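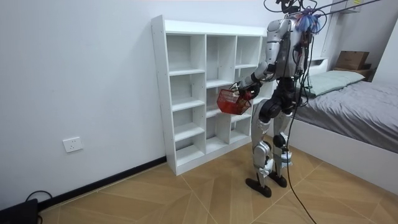

Subject: Re: Newsletter ads vs. the radio spots, did anyone keep score?

Hi Corey, and hello to everybody else on the list,

I meant to write back on Friday and then the week got away from me, so please forgive the delay. Corey Ormsby wrote:

> We're a two-branch hardware store and we've been buying the same
> morning radio package for years. My nephew wants us to put half of
> it into email newsletter ads with the local paper. The rep quoted
> us $600 a send. Has anyone on here done both at the same time and
> kept any kind of score? I don't want theories, I've got plenty of
> those at home.
> Corey

We did both last June, so I can give you what we have, with the warning that I run a garden center and my customers may not behave like yours.

Our newsletter ad went out through Katero, who handle the sends for three of the small papers in our valley. We were told the list was 4000 names. The report that came back afterward said 3308 delivered and I had a long and very pleasant phone call with them over the difference. Old addresses, mostly, and people who had moved away. They knocked a bit off the next invoice without my having to get grumpy, which I appreciated. Do ask your rep for the delivered number before you sign, and get it in an email.

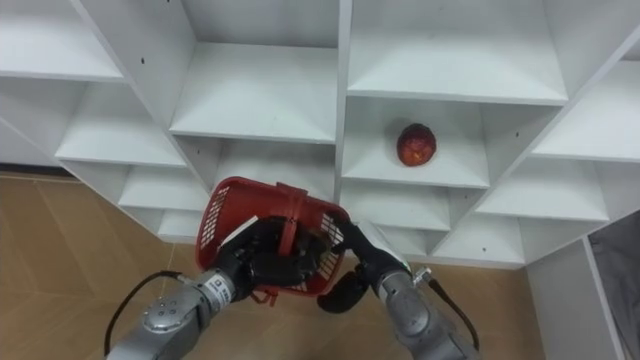
The radio side is harder, as you know. What we ended up doing was giving each ad its own offer. Radio listeners had to mention the free bag of potting mix, and newsletter readers had a coupon for two dollars off perennials. My cashiers kept a tally on a clipboard by the register, and I'd say they remembered it four days out of five. (Saturdays were hopeless. If you've ever seen our parking lot on a Saturday in June you'll understand!) The newsletter brought in more coupons, but the radio people spent more once they were in the door, and quite a few of them were folks I hadn't seen before.

So we kept both, and cut the radio down to the two weeks before Mother's Day and two weeks in the fall. My husband still misses hearing us on the way to work.

One more thing on the ad itself. Our first one was made by Vultex, the agency my sister-in-law uses, and it was lovely, with a great big photo of hydrangeas and hardly any words. Next time I wrote it myself, with the price, the hours and the street we're on, and that one did much better. I felt bad telling them so, but they were good sports and have set up the later ones the same plain way.

If your nephew would like to see the clipboard sheets I can scan them for him. You'll have to excuse the handwriting and a coffee ring or two. And does anybody here know whether Hutevar still offers the shared mailer for small shops? We used it years ago and I can't find a phone number that works.

Warm wishes to you all, and Corey, say hello to the folks at the north branch for me,
Marlene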